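Read this before you load anything. The Zamcombe letters set is smaller and messier than the summary that has been going around, and I'd like people to stop quoting the summary.

# Zamcombe sponsorship letters

Short profiles and yearly letters for children in the Zamcombe sponsorship program, typed up from paper files. There are 1194 text records. Each one is either a profile (written by staff when a child joined) or a letter (written by or for the child, later on). Names were replaced before I got the files.

## What's in it

| File | Contents |
|---|---|
| `profiles.csv` | one row per profile |
| `letters.csv` | one row per letter |
| `homes.csv` | the 3 homes: Olel, Cuautle, Andeo |
| `redactions.txt` | what was removed, by rule |

Join on `child_key`. Don't join on `joined_month`. It was filled in by hand, and a lot of the Cuautle rows say October for reasons I can't get anyone to explain.

## Who wrote these

The claim is that the children wrote the letters. I doubt that for a good share of them. Whole sentences repeat across letters from different children at Olel, down to the same misspelling of "grateful." The `author_type` column says `child` for nearly all of these. Treat it as what the form said and no more.

Profiles are a different problem. Staff wrote them to win sponsors, so every child is cheerful, helpful and fond of school. If you train a sentiment model on this it will learn how fundraising sounds. I would not use it to say anything about how the children were doing.

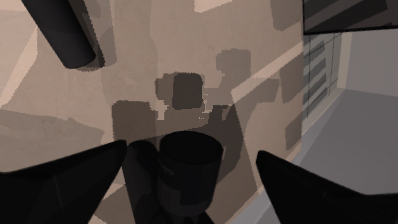 *Simulated view: gripper fingers over a beige surface.*

## Known problems

- 22 letters have no matching profile. I left them in.
- Andeo letters were translated by 2 people with very different habits. One keeps local words for relatives, the other turns everybody into "cousin" or "aunt." There is no column saying which is which.
- Ages are as given on the form. Some children stay the same age for several letters in a row.
- `favorite_subject` is mostly "math." Make of that what you like.

## Redaction

Personal names, school names and church names are swapped for tags such as `[NAME]`. Tribe and village were removed too, after Prasert Thammasiri pointed out that a village plus a birth month was enough to pick out one child. He was right, and the first version should never have been shared. If you still have it, delete it.

I'm not convinced the current version is fully safe either – family details in the longer letters are hard to catch with rules. Report anything you find by mail, not in a public issue.

## Use

Teaching and research on text only. No ads, no sponsor appeals, no attempts to work out who anyone is. Ask before passing copies along.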